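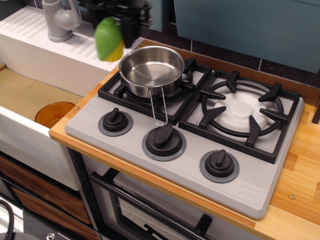 Photo: Stomeo workshop, Bowen bench

Teleoperation bench, toy kitchen: check before recording
Date: 18/09/2024
Result: passed with 2 comments

1. Emergency stop is in reach of the operator's hand. OK.
2. Gripper jaws are clean and close evenly. OK.
3. Cooktop does not move when the grate is pushed sideways. OK.
4. Screws in the countertop are tight and not standing up. Comment: I turned one a little at the sink side. Please look again after 300 demonstrations.
5. Cable at the lower left stays away from the drawers. OK, but the tape is old since July.
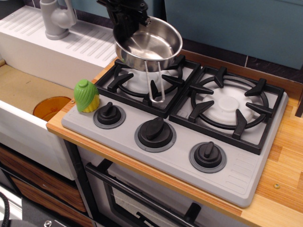
6. Pot is lifted by the rim and set down slowly on the left grate. The operator must not press after contact. Comment: the wire handle can catch on a knob, so keep the handle over the front of the stove and go up straight before any turn.
7. Small items are in the start place of the task sheet. OK.
8. Orange cup remains in the sink if the task does not use it. OK.
9. Clakari log is started before the arm is enabled. Last number in the log was 933.

Open points: new tape for the cable, and a softer speed limit for new operators.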